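About us

Rutherford is a small software company. We write the programs that tell robot arms where things are, how to reach them and what to do next. We do not build arms or grippers. Our customers already have those, or buy them from someone else, and they come to us when they want the arm to do more than repeat one fixed move.

The company began in a rented unit in Wudilthorpe with two desks and one second-hand arm. The first job was a planner for a firm that packed garden goods. Every item was a different shape and most of them bent. The planning tools we could buy then expected boxes, so we wrote our own, and parts of that code are still in use.

What we make

We have two main products. Prolmont is the planner. It takes a goal, such as "move this to the shelf", and works out a path for the arm that keeps clear of the table, the walls and the arm itself. It plans again while the arm is moving if the cameras report a change. Most of the work in the past year has gone into making it give up early. A planner that keeps searching for a path it will never find is a nuisance on a working line, and customers told us so.

Sturkby is the perception side. It reads pictures from cameras on the arm and in the room and turns them into a list of things the planner can use: surfaces, edges, handles, gaps. It will also say when it does not know. We would sooner have it report "unsure" and ask for a second view than hand over a wrong guess.

The two can be bought separately. Prolmont will work with other perception software if the output is in the right form, and the format is set out in full in the manual.

We also keep a set of tools for engineers: a log viewer, a replay program and a checker for camera calibration. These are given to all customers at no charge. The replay program steps through camera pictures and joint positions together, so that a bad move can be looked at slowly at a desk.

What we are working on

At present most of our time goes on household and storage items. Baskets are a good test for the software. The weave gives thousands of small edges, the rim is curved, and a rope handle does not hold its shape the way a metal one does. From the wrist camera, a large basket can fill much of the view, so Sturkby has to work from a part of the rim and one end of a handle.

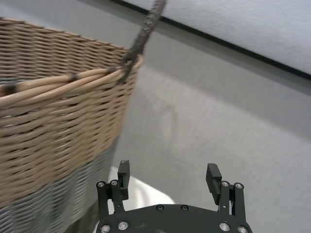
Page last changed: May 17, 2022

The wrist view matters to us for another reason. It moves with the hand, so the picture can blur when the arm does. In this one the braided handle is slightly soft while the thick reeds of the rim are clear enough to follow. Sturkby scores each part of a picture for sharpness and gives less weight to the blurred parts. The fingers are open and not touching the basket, and they show in the picture too, so the software masks them out before it looks for edges. Early versions skipped that step and would now and then offer the gripper as something to pick up.

Our test set for woven and soft goods now holds 4000 short recordings. Each new release of Sturkby is run against all of them, and a full run takes 65 minutes on our own machines. If a release does worse than the last one on any group of objects, it does not go out until we know why.

How we work

There are 7 of us. Everyone who writes code also spends time at the test bench, including the people who mostly work on the user interface. We release twice a year, in April and in the autumn, with small fixes in between. Each release is supported for two years.

We answer support questions ourselves. If you write to us, please send the log file and the version number -- the version is printed on the first line of the log.

We are happy to try out sample objects before you buy. Send us a few of the things you need moved and we will send back the recordings, including the failed attempts.

Comments

pathfinder_k: Does Prolmont still need the separate licence file for the simulator? The manual says yes but ours starts without it.

Rutherford support: No, that went in the last release. The manual is behind -- we will fix the page.

millrace: We had the same trouble with gripper fingers being picked up as objects. Is the mask made from the CAD model or learned from pictures?

Rutherford support: From the model, moved by the joint readings, with a small margin added. You can set the margin in the config file.

old_bench: The replay tool is worth having on its own. Would like to be able to export a clip from it.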